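Skindska says its hand-held gripper "knows where it is at all times." We've had one in Paterson since October. It does not know where it is at all times.

Sunday's fault: 2 hours into a session the logged position slid sideways and kept going. No alarm, no warning light. The status page said tracking was at 100 percent. 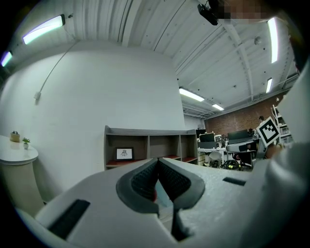 Gripper in hand, marker card held up on the right.

Support's answer was to show it the marker more often. Fine, but then the marker is doing the knowing.

I threw out 70 recordings. Orest Zakharchenko wants to keep 10 of them – I wouldn't trust one.

They say the next update fixes it. They said that about the last update.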